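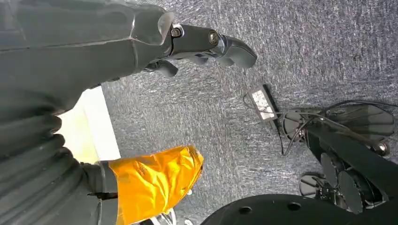 公園区の区域外に住んでいても、Lolitwoodのスイムセンターの子ども水泳教室に申し込めますか?

ぬか床三年目

春に引っ越してきたばかりで、まだ右も左もわかっていません。うちの住所は公園区の境界の道路をはさんで向かい側、つまりぎりぎり区域外です。6歳の子を夏の水泳教室に入れたいんですが、案内には「区域内の住民優先」とだけ書いてあって、外の人がそもそも受け付けてもらえるのかがわかりません。料金と申し込みのコツも、知っている方がいたら教えてください。泳ぎは顔つけがやっとのレベルです。

どんぐり坂

申し込めますよ。受付開始が区域内の人より遅いのと、料金に区域外の上乗せがあるのと、違いはそのふたつです。うちもずっと区域外から通っていて、上の子はLolitwoodで泳げるようになりました。

順番に書きますね。長いです、すみません。

まず世帯登録。教室の申し込みとは別に、家族ぶんのアカウントを先に作っておく必要があります。オンラインの予約システム(Skusskaという名前のやつ)から作れるんですけど、住所の確認が入るので、作ったその場で申し込みまで進めるとは限りません。わたしは最初の年、受付開始の朝にのんびりコーヒーを飲みながら登録を始めて、「確認中です」の表示をながめているうちに希望のクラスが埋まりました……。あの朝のことはいまだに夫に言われます。だから登録だけは今日やってしまっていいと思います。お金もかかりません。

登録のとき、住所が区域内か区域外かは自動で判定されます。ぬか床さんのところみたいに境界の道路沿いだと、たまに判定がおかしいことがあるみたいです。同じ通りでも、番地によって中だったり外だったりするんですよね。郵便の宛名に書く市の名前と公園区の境界は一致していないので、「ぎりぎり外」というのが地図を見ての判断だったら、いちど窓口で番地を言って調べてもらうといいですよ。固定資産税の通知に公園区の項目があれば区域内、という見分け方もあります。賃貸だと通知が手元に来ないから、そこは窓口頼みかな。もし区域内だったら受付も早いし上乗せもないし、確認しておいて損はないです!

次に受付の日程。夏の教室は、区域内の受付がまず5月に始まって、少しあいてから区域外が始まります。正確な日にちは年によってずれるので、季節ごとに出る冊子かサイトで見てください。開始時刻は朝の8時で、これはわたしが通い始めてからずっと同じです。人気のあるクラスは区域内の受付の時点でかなり埋まるので、区域外の番が来たときには、夕方の早い時間帯はほとんど残っていないと思っておいたほうが気が楽です。逆に、平日の午前中とお昼どきは意外と空いています。夏休み中ならお子さんは午前でも平気ですよね。送り迎えする大人のほうの都合がつけばですけど。

それからレベルの話。顔つけがやっと、ということなら、いちばん下の「水慣れ」のクラスか、そのひとつ上になると思います。この境目がけっこう大事で、ひとつ上のクラスは「補助があれば仰向けで浮ける」が条件になっています。迷ったら下にしておくのがおすすめです。うちの下の子は親の見栄で上のクラスに入れてしまい、初日に先生から移動を勧められて、移動先が満員で、結局その期はあきらめました。親の見栄、ほんとによくないです。レベルに自信がなければ、一般開放の時間に監視台のそばにいるスタッフに声をかけると、手が空いていればその場で見てくれます。予約はいりませんでした。

満員だったときはキャンセル待ちに必ず入れてください。「どうせ回ってこない」と思って入れない人が多いんですけど、開講の直前になるとぽろぽろ動きます。連絡はメールで来て、返事の期限が短いです。迷惑メールのフォルダに入っていて気づかなかったという話をプールサイドで何度も聞いたので、Skussklaじゃなかった、Skusskaからのメールを受信できるようにしておいてくださいね(この名前、打つたびに間違えます)。

料金は教室によって違うので、金額はサイトで見てもらうのが確実です。わたしが払ったころのを書いても、もう変わっていると思うので。上乗せぶんは教室ごとにかかるやり方と、まとめて払う区域外パスみたいなのとがあって、きょうだいで何種類も習い事をするならパスのほうが得になることがあります。お子さんおひとりで水泳だけなら、たぶん教室ごとでいいかと。

あとは細かいことをいくつか。ロッカーの鍵は自分で持っていきます。南京錠タイプです。ゴーグルはあってもなくてもいいですが、水慣れクラスの子はつけていると外したがって先生の手を止めるので、うちは最初の期はなしにしました。更衣室は家族用の個室がありますが、教室の入れ替わりの時間は列になります。水着を服の下に着ていって、帰りはタオルポンチョで車まで、という家が多いです。見学席はガラス越しで、夏は蒸し暑いので飲み物をどうぞ。駐車場は建物の正面がすぐ埋まるので、テニスコート側にまわったほうが早いです。少し歩きますけど木陰なんですよ。

長々書きましたが、初めての夏、楽しめるといいですね。うちの子たちは泳ぐより帰りの自販機のほうが楽しみだったみたいです(笑)

夜ふかし縁側

ネットより窓口派です。電話でも受け付けてくれますよ。ただ受付初日の朝はつながりません。わたしは20分待たされて切りました。

夕立とソーダ

Lolitwoodにこだわらないなら、Willemsの屋内プールも見てみてください。同じ公園区の施設なので世帯登録はそのまま使えます。建物は古くて、更衣室の床は冷たいし、シャワーの勢いも気分次第なんですけど、わたしはこっちのほうが好きです。水深の浅い小さいプールが別になっていて、水慣れの子がレーンで泳ぐ大人の波をかぶらなくてすむんですよ。うちの子は水しぶきがとにかく苦手で、Lolitwoodの体験のときは縁にしがみついて離れなかったのが、Willemsでは先生の手につかまって入れました。相性だと思います。

行き方は、車がなければ567番のバスで、終点のひとつ手前です。降りてすぐ前に大きな松のある広場があって、その奥。帰りのバスの間隔があくので、広場で遊ばせながら待つのがうちの定番でした。おにぎりを持っていくと完璧です。

それと、どんぐり坂さんの書いている区域外の上乗せですけど、家計によっては利用料の補助制度があります。Flarkatettiっていう、ちょっと何語かわからない名前の助成プログラムです。区域外の世帯も対象になるかどうかは年度で変わっていた気がするので、ここは自信がありません。わたしが聞いたときは、窓口の人も奥に確認しに行っていました。申請書は紙で、収入のわかる書類のコピーがいります。教室の受付より前に出しておかないと割引が間に合わないことだけは確かなので、使うつもりなら早めに聞いてみてください。

もうひとつ、教室に入れなかったときの話をしておきますね。わたしたちは最初の夏、見事にどこにも入れなくて、一般開放の家族の時間に通いました。これはこれでよかったです! 浅いところで洗面器みたいなおもちゃを浮かべて遊んでいるうちに、いつのまにか顔をつけられるようになって、秋の教室には余裕で入れました。秋は夏ほど混みません。夏だけ泳がせたい家が抜けるからか、夕方のクラスも普通に取れます。学校が始まって生活のリズムが変わるので、最初の何回かはお子さんが眠そうにするかもしれないけど、それもそのうち慣れます。

ライフジャケットは受付の横で借りられます。小さいサイズは早くなくなるので、持っている人は持参していました。腕につける浮き輪は禁止だったはず。たしか入り口に貼り紙があります。

ぬか床三年目

みなさんありがとうございます! さっき世帯登録をしたら、やっぱり「住所確認中」で止まりました。先に教えてもらっていなかったら、わたしも受付の朝に同じことをやっていたと思います。税の通知は賃貸なので手元になくて、今度窓口で番地を見てもらってきます。

Willemsのことはまったく知りませんでした。うちの子も水しぶきがだめなほうなので、家族の時間に一度行ってみて、本人に選ばせようかな。第一希望を午前の水慣れクラスにして、だめならキャンセル待ち、それもだめなら秋、という感じで考えています。タオルポンチョはもう買いました。

どんぐり坂

お、早い! ひとつ書き忘れていました。アカウントにお子さんの生年月日を入れるとき、間違えると年齢に合わないクラスがはじかれて申し込みボタンが出てきません。うちは下の子の年を上の子の年で入れていて、窓口で直してもらいました。確認が終わったら、そこだけもう一度見ておいてくださいね。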